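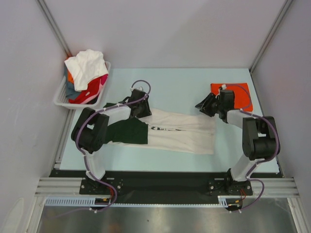
2024-08-19

Continued with the shrinkage tests on the cotton jersey. I write down everything in order, also the parts which went wrong, so the next person does not need to repeat them.

The fabric is the heavier jersey from Planditz, the white one and the black one. I cut three squares from each, all from the middle of the width, and I stayed away from the selvedge, where the knit is visibly tighter. Last time we cut too near to it and the results were strange in the width direction. The squares were left flat overnight before marking. I think this is important with jersey, it needs to relax after it comes from the roll.

Marking: I used the thin cotton thread and not the pen. The pen from Cosulier says it is permanent, but on the black fabric it can't be seen and on the white fabric it became a soft gray spot after the first wash of the last series, and then I did not know which side of the spot to measure from. With the thread there is a small knot and I measure from knot to knot. It takes much more time to sew, but the reading is quick and two people get the same value. Please do not pull the thread tight when you sew it. In one white square I pulled it, the fabric made a small wave around the knot, and I had to take it out and begin again.

Washing: everything in the Kvaran machine, the normal cotton program, spin at 600. I know that the earlier notes used the faster spin. I chose the slow one because the squares came out of the fast one twisted like a rope, and it was not possible to flatten them without stretching. So the numbers from this series should not be put in the same table with the old ones. I made a new sheet for them.

The load was filled up with old towels. They should be the same towels each time, please leave them on the lower shelf and do not use them for cleaning the floor.

Drying: flat on the mesh, no tumble. I turned each square once.

Observations, before the calculation is complete:

- Length shrinks clearly more than width, in both colors. This we expected from a jersey.
- Black shrinks a little less than white. My guess is that the dyeing already took away a part of the shrinkage, as it is a long hot bath. I would like to ask Planditz if the white is washed at all before it is rolled. The data sheet does not say.
- One white square turned into a lozenge, its corners are not square any more. This is spirality and not shrinkage. I measured it anyway but put a star beside it in the sheet. If we only average it with the others, the effect is hidden, and for a T-shirt it is the worse problem, as the side seam goes walking to the front.
- The edges curl. I should have overlocked them before washing. I put a glass plate on top for the measuring, this helps, but the plate must be laid down from above and not pushed in from the side.

Mistake of the day: I measured the first black square with the old steel ruler, whose end is worn, so its zero is not a true zero. Measured again with the long ruler. The old value is crossed out in the sheet, but still readable. Somebody should throw away this ruler, or at least tape over the end.

Second wash cycle was done in the afternoon, same settings. The squares are now on the mesh and I will read them tomorrow morning, before the window is opened, as damp air makes a difference with cotton. It is a small difference but I have seen it.

About detergent: the Umau powder is nearly finished. There is enough for two more washes if nobody spills. I prefer that we order the same one again. In December we changed to a liquid in the middle of a series, and until today I can't say if the jump in the values came from the fabric or from the bottle.

To do:

- read the squares after the second cycle
- overlock the edges of the next set before marking
- write to Planditz about the white roll, and ask also for the stitch length if they will give it
- order Umau powder
- find out how spirality is measured properly, my method with the set square is only a rough one

The leftover fabric is rolled on a tube — not folded — and labeled with color and direction of the knit. The arrow shows to the beginning of the roll.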